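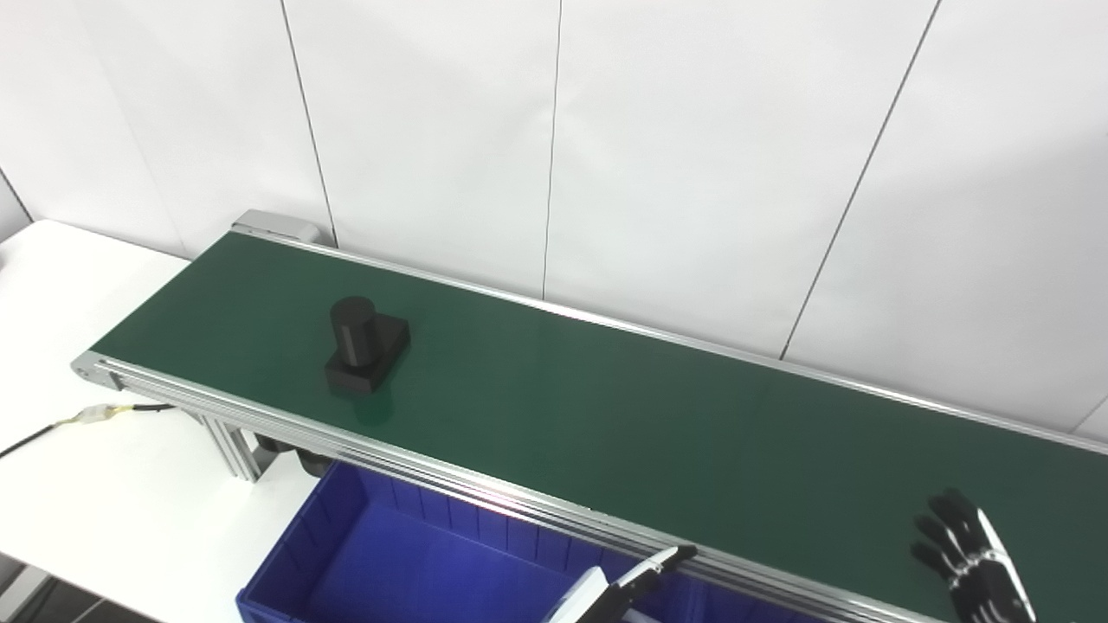 Manuals > Gralport cell > Belt pick set-up
Overview | Set-up | Faults | Parts

4.2 Before first run
Check belt tension and tracking first, drive off. Put the black test piece on the green belt, cylinder up, base flat. Bin goes under the near rail.

1. Key to SETUP.
2. Speed to 12 percent.
3. Jog belt, watch tracking. Drifts to one side – stop, see section 7.

CAUTION: No hands on the belt in AUTO.

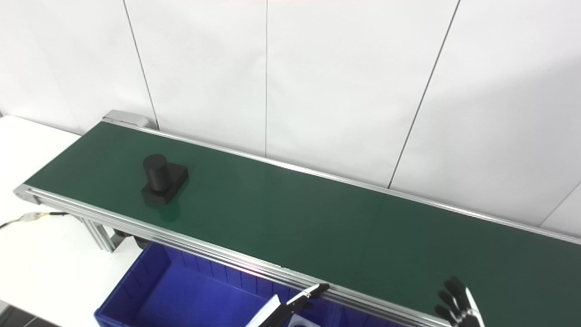 4.3 Home position
Homing is done arm by arm, gripper side first. Wait for the beep inbetween. Both ends should park low on the near-rail side, hand fingers up, well away from the piece. If not, re-home.

4. Save pose as HOME_A.
5. Grip force 70, hand only. Never over 78.
6. Run one pick, belt stopped. Lift just clear of the belt, hold.

Note: cable loop at the wrist needs slack. Check agian after every tool change.
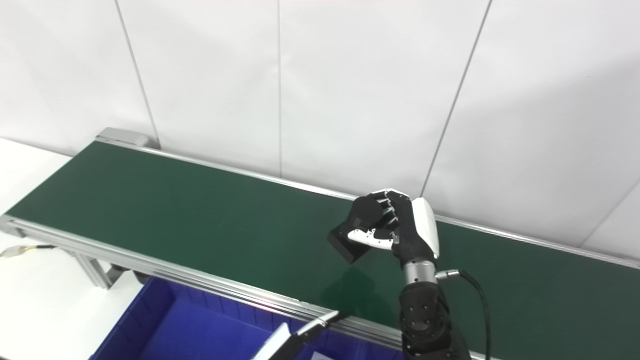
Hertta Saarinen: Step 6 failed for me until I redid step 4. The old HOME_A was still loaded from July. Maybe say to delete it first?

Last updated 12/31/25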